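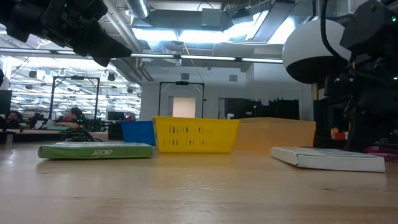 The Sorting Table: How Plesley Learned to Put Its Boxes Away

Every large workplace accumulates boxes. They arrive with equipment inside, and long after the equipment has been unpacked and put to use, the boxes remain. At the Plesley technical campus, where 34 rooms share a single storage floor, the matter had been deferred for years before the Office of Facilities and Supply took it up last March.

The office is led by Gwendolyn Whitfield, who came to Plesley from the campus library and brought with her a librarian's view of storage. A container that cannot be found, she maintains, is a container the institution will buy again. Purchasing records bore her out. In the year before the review, departments had ordered 156 plastic bins and baskets, while an inventory of the storage floor found a larger number of the same goods stacked behind a partition.

The review recommended one piece of furniture and one rule. Each participating room would set aside a single table for sorting. Anything without a home would go there, and the table would be cleared at the close of the week.

A typical table holds a mixed company. A yellow plastic basket with slotted sides may share the wood with a blue bin, a plain tan carton, a flat white box worn a little at the edges, and a green box bearing the acer name. A coil of black cable is seldom far away. None of these items is remarkable, and most would be overlooked on a shelf. Set out together at working height, they ask for a decision.

The guidance issued to departments describes four destinations. Original packaging is kept if the product is still under warranty and the box is sound. Plain cartons are flattened unless they are needed for a shipment already scheduled. Cables are coiled, tied and labeled at both ends. Bins and baskets are returned to the storage floor or assigned to a named shelf.

The first category caused the most discussion. Many employees keep product boxes on principle, and the habit has some merit: a fitted box protects a returned item better than any substitute, and some sellers ask for it. Bahman Jafarzadeh, who manages receiving, argued for a fixed period of retention. The policy as adopted follows the warranty, with the expiration month written on the short end of the box in black marker. Boxes are stored with that end facing out.

Cartons were simpler. The campus flattened 2370 of them in the first year of the program, a figure drawn from the recycling contractor's collection slips. Mr. Jafarzadeh regards the number with some reserve. A portion of those cartons, he notes, had been sitting in closets since before his appointment, and the second year should be expected to show a decline.

Color was considered with care. An early draft assigned a color to each use, with yellow for small parts and blue for items awaiting return. The plan was set aside when the storage floor was found to hold very few containers of any one shade, and replacing serviceable bins would have defeated the purpose of the exercise. Departments now use adhesive labels from Deltard, printed in large type and placed on the upper corner. Open-sided baskets, whose slots leave little room for a label, carry a hanging tag.

The form of the container continues to matter. Baskets with cut sides allow their contents to be seen and suit cords, adapters and hand tools. Solid bins keep out dust and are preferred for paper goods and spare fittings. Staff are asked to leave the top few inches of either one empty so that containers may be stacked without crushing what is inside.

Compliance has been uneven. Desmond Whitfield, who is married to the director and works in the accounts office, acknowledged that his own department's table was used for lunch for most of the spring. The Terby Building, by contrast, cleared its tables on schedule from the outset and has since given up two storage closets, one of which is now a coat room.

A revised edition of the guidance is in preparation. It will add a section on foam inserts and molded trays, which the first edition did not address, and will extend the program to the Kapoor annex. Departments wishing to request a table before the annex work begins may apply to the Office of Facilities and Supply. Tables are issued from existing stock, and no finish or size can be guaranteed.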